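**Notebook, cell two budget. Tuesday, after the tea had gone cold**

Quotes are in. Atieno printed them and left them on my keyboard, which is how bad news travels in this building.

Where we stood last week: one arm paid for, a second arm wanted, and a spreadsheet row called "grippers etc." that had been carrying the weight of everyone's optimism. Faith asked what the etc. was. I said cables. It was never going to be cables.

So, the row broken out properly, as far as I can make it:

- Arms, x 2. De Graaf and Zesunitz have both quoted. De Graaf is dearer and answers the phone. Zesunitz is cheaper and has a web form.
- Fingers. De Graaf supply a plain set with the gripper. Clostden want 735 a set for shaped ones, which I read twice and then a third time with my glasses on.
- Wrist cameras, one per arm. Naomi has opinions about lenses. See her page, it has diagrams.
- Table. We own a table. Zawadi doesn't think we own a good enough table.
- Delivery: up to 11 weeks on the Clostden fingers. "Up to" is doing a lot of work in that sentence.

Kanini's view is that we shouldn't sign for anything until the simulated cell has told us which bits we need. I agree with this in principle and resented it in practice, having already drafted the purchase order. We spent the morning on the wrist views in the sim, asking of each one: could you do the job with the plain fingers, looking from there? 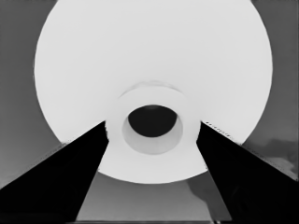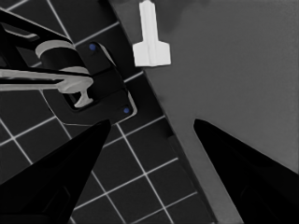
My leaning is now towards the plain fingers for the first order, with the shaped ones held over. Reasons, such as they are:

1. The plain ones come with the gripper. I can't spend 735 twice over on a hunch, and so far a hunch is all I've got. Kanini is running the round parts again with the friction turned down to something miserable. If the grip is hopeless there, I'll think again.
2. A tapered black finger takes up a good deal of the wrist camera's view. Anything fatter would take up more. Naomi has been saying so since August and would like it written down that she has been saying so. Written down, Naomi.
3. If we buy shaped fingers for one part, someone will change the part. I've worked here long enough.

Against: the sim is kind. Its table top is perfectly flat and nobody has put a mug on it. Real table has a slope you can find with a marble (Zawadi found it with a marble). I've put a line in for levelling feet and a thicker top from Weveo, who do benches and have been decent to us before. Faith will ask why a robotics budget has furniture in it. Tell her to ask Zawadi for the marble.

**Floor space.** Still unresolved. I'd planned the layout on paper with both arms on one side, which saves a cable tray. Atieno pointed out that this leaves no way to get at the back of the controller without lying down. She then lay down to demonstrate. Layout to be redone with the arms apart. Adds a length of tray and, I suspect, a second emergency stop, which neither supplier has included and neither seems embarrassed about.

**Spares.** The bit I always cut and always regret. Last time we skipped spare fingertips we lost most of a fortnight waiting for a part the size of a biscuit. Proposal: one spare set of plain fingers per arm and one spare camera cable between them. Zesunitz don't list spares separately. I filled in the web form to ask. It thanked me for my interest in conveyor belts.

**Service contract.** De Graaf want one signed up front for the full term. Kanini thinks we can get the first year thrown in if we take both arms together. I think so too, but I want it in writing before I tell Faith, who remembers things.

**Power.** Building says the wall circuit is fine. Building said that about the oven as well. Get it checked.

To do, with names so I can point at this later:

- Kanini: rerun the round parts at low friction, then the same with the grip started off centre. Keep the wrist views from the bad tries as well as the good ones.
- Naomi: pick a lens. One lens.
- Atieno: redraw the floor plan with room for a standing human behind the controller.
- Zawadi: get a price from Weveo for the top and feet, delivered, with someone to carry it up the stairs.
- Me: ring De Graaf about the service year. Ask Clostden whether their price includes the mounting screws. I have a feeling about the screws.

Purchase order stays in the drawer until the friction runs are back. I've renamed the spreadsheet row from "grippers etc." to "end of arm, various". Faith noticed within the hour.

*Added later:* rang Clostden. Screws are extra.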